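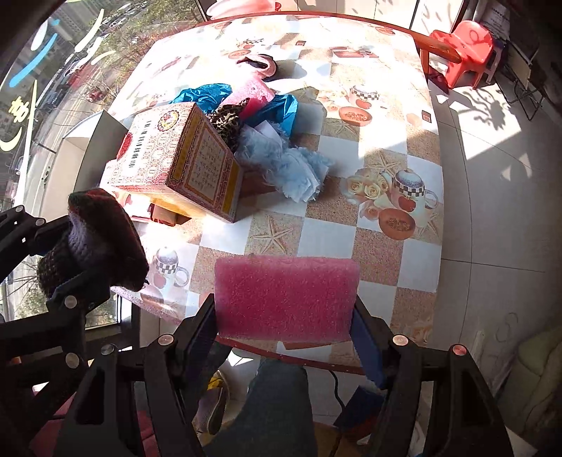 Pomell Household Table Collection: Data Card

Release: 3
Date of release: 2019-03-11
Maintained by: Household Objects Section, Granance
Contact: Meriem Ghoneim

Summary

The Pomell Household Table Collection documents everyday belongings as they lie on domestic and shared tables while those tables are being sorted and put in order. It contains 613 records from 11 tables. Each record consists of one or more pictures, a list of the principal items and a short note on the state of the surface. The collection was prepared for teachers of home management and for persons drawing up vocabularies of household goods. It may also be of use to cataloguers who need ordinary names for mixed and partly overlapping objects.

The present card accompanies the window table group, which was added with this release. Earlier groups are covered by their own cards and have not been revised, apart from a correction to the textile terms described below.

The window table group

The table in this group stands beside a large window facing the street. It has a patterned tablecloth, which is recorded as part of the setting and is not entered as an item. Starfish, roses and other motifs printed on the cloth are likewise excluded from the item list. Annotators working from small pictures have on occasion entered printed food or crockery as real objects, and such entries should be reported to the maintainers.

The principal items are a patterned box with a barcode on it, blue plastic wrapping, a pale blue cloth, and pink foam blocks. A pink item with a dark interior is also recorded, further back. The arrangement changes between records, and an item visible in one may be hidden or absent in the next. Users should consult the list belonging to the record in hand and should not carry terms over from another.

Naming conventions

Items are named by general form first and by use only where the use is plain. "Foam block" is therefore the preferred term for the pink blocks, with "sponge" accepted as an alternative. Jui-lin Kuo and Lahcen Ezzat reviewed the terms for soft goods before release. At their recommendation, "cloth" is applied to any crumpled textile whose weave or purpose has not been established, and "fabric item" to a textile whose shape suggests a finished article that cannot be named with confidence.

Plastic bags, sheets and wrappings share a single entry, "plastic wrapping", with colour given separately. The previous release divided these into bags and sheets. The division proved difficult to apply to crumpled material and has been withdrawn.

Colours are given in everyday words. Strong daylight falls on this table in part of the group, and shades may be recorded differently from one picture to another. The maintainers have let such differences stand where both readings are reasonable.

Packaging is described by its outward appearance. The contents of a box or packet are entered only when they can be seen, and text printed on packaging is recorded by language where this is known. No translation is supplied. 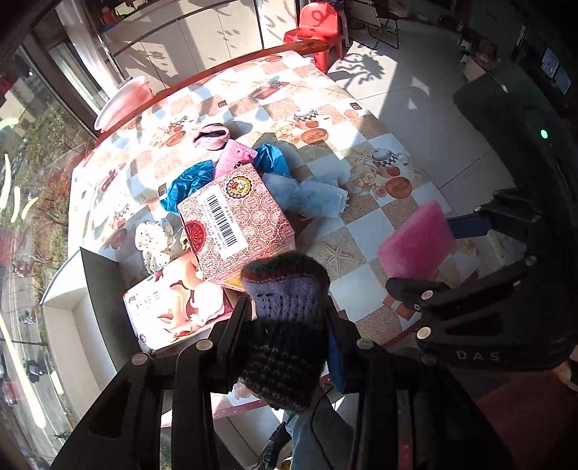
Items lying flat require particular care under this rule. A flat package printed with fruit and flowers is entered as "flat package, printed", and the words "fruit" and "flowers" are placed in the decoration field. A white fabric item with black dots is entered in the same manner, with the dots treated as decoration. Basins, bowls and similar vessels are entered whatever their position, including when turned on their side.

Furniture standing beyond the table, such as chairs, is placed in the setting field. Anything seen through the window is omitted altogether.

Known limitations

The collection is not a representative survey of household belongings. Tables were selected for convenience, and soft goods and packaging are more frequent than tableware. No sizes or weights are given. Items beneath other items are often recorded incompletely, and the order of records within a group should not be taken as the order in which the table was sorted.

A second review of the decoration field is planned for September under Hala Kamel. Users who depend on that field are advised to retain a copy of the present release for comparison.

Conditions of use

The collection may be used for teaching and research. Records may be reproduced in course materials provided that the name and release number of the collection are stated. Requests for any other use should be addressed to Mahmoud Ouali at the Granance office in Gurnedwood.

Corrections should quote the group name, the term in question and the proposed replacement. Accepted corrections are listed in the change notes of the following release.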